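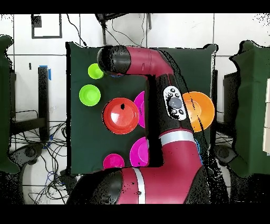
Table 1, green cloth, dishes and cups spread out on the surface.

Progress report to the Guillot fund: Pindunent tableware sorting study

Work in this period covered the tabletop layouts for colored dishes. The surface is a table covered in dark green cloth, chosen for contrast with the stock colors. The cloth stays on for all layouts so that results can be compared across sessions.

Layouts logged to date: 318. Layouts rejected at review: 48. Most rejections were for items set down outside the cloth or for a missing entry in the color log. The rejected layouts will be repeated before the next report.

The first layout type places single items apart from each other. Lime green, red and magenta pieces are used, and sizes are mixed. Item positions are drawn from a printed list held at the Bastcombe site.
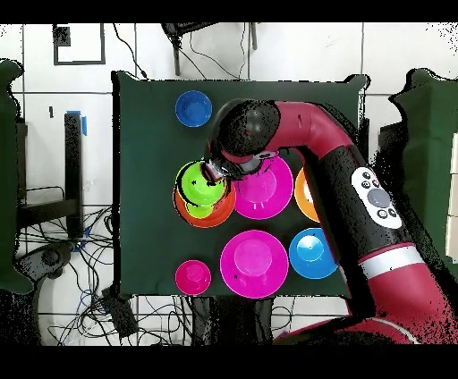
Jiladmont, May

The second layout type adds stacked and near-touching items. In the layout shown, a lime green bowl sits with a larger orange-red one, and a royal blue bowl is set apart in a corner of the cloth. Magenta bowls of different sizes are on the same table. Size is now logged apart from color, as the earlier form had one field for both.

Open items: replacement of 5 scratched bowls, and a spare cloth of the same shade. Neither affects the budget line agreed with Guillot. The next block of layouts is planned over 7 working days at Jiladmont, and the updated log will be sent with the next report.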